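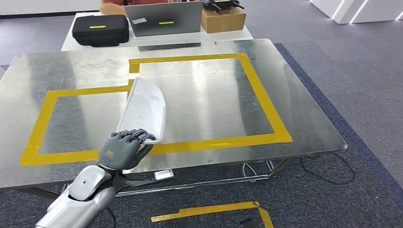

Saturday, July 18, 2020

So we finally put the chickpeas in! If you've been reading along you know I've been going back and forth on this since last year, and the neighbors over toward Turkport have heard plenty about it too. We picked 9 acres on the Trirkiven side, the flat piece that used to be hay, and ran drip line down every row (3,094 feet of it, and my knees felt every one).

The first set of emitters was a pain. Silt kept getting past the filter and the far rows were thirsty while the near ones had puddles. I swapped in a Brondier screen filter, flushed the whole thing twice, and now the pressure holds all the way down to the fence. Big relief!

Water is the part I worry about. The tank holds up to 2,000 gallons, and in a July like this one that goes fast. I've been running it six hours at night, in two sets, and shutting off before the wind gets up. The Kivi rows (that's the early variety, the one I almost didn't buy) are already ahead of the others, with nice dark leaves and the first few flowers showing.

Still no idea what I'll do about the deer. There's a gap by the creek gate that needs fixing and I keep finding other jobs. If any of you have grown chickpeas on heavy ground, tell me when you cut the water off, please. I've read three different answers and I like none of them.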